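Small Surfaces: How a Dressing Table Gets Used
Rhun Penry and Lamai Chaimongkol
Semeck Design Studio, second-year project report

Our project started with an argument over a drawer. Lamai grew up with a dressing table that had one, Rhun had never owned a dressing table at all, and we couldn't agree on whether anybody needs storage in a piece of furniture that is mostly a place to sit and look in a mirror. So we went and asked!

We spoke to 23 people in Surkirside and Faltville during July, mostly neighbours and relatives (thanks again to Nelu Roman, who lent us his whole family). Each person told us what lives on their table and what they wish didn't. The answers were far more colourful than we had hoped – hair ties, parking receipts, a jar of buttons, somebody's spare keys. Nearly 25 minutes of one interview went to a single hairbrush.

What stood out was how the mirror organises everything else. People keep the centre clear so they can lean in, and things drift to the back corners. Tall items go there first. A vase or a lamp almost never sits in the middle, and flat things like cards and paper end up wherever a hand last put them down.

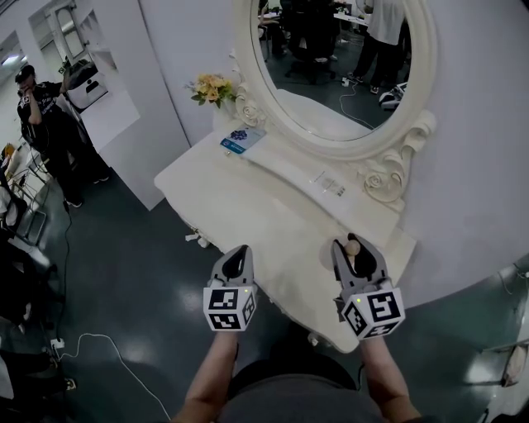 Page 3

The white table with the oval mirror was our favourite piece to study. The roses carved into its mirror frame are matched by a bouquet of artificial ones in yellow and peach, set in a small vase on the back corner, and we love how the two go together. The front edge is curved as well, so the depth of the top changes as you move along it. We measured our own mock-up with that in mind and found the curve made it more comfortable to sit close.

Our next version keeps the curve and drops the drawer – sorry, Lamai. Boonmee Sangkhawat has offered us bench time at Wongsuwan to build it at full size, and we can't wait to get sanding.

Submitted December 2024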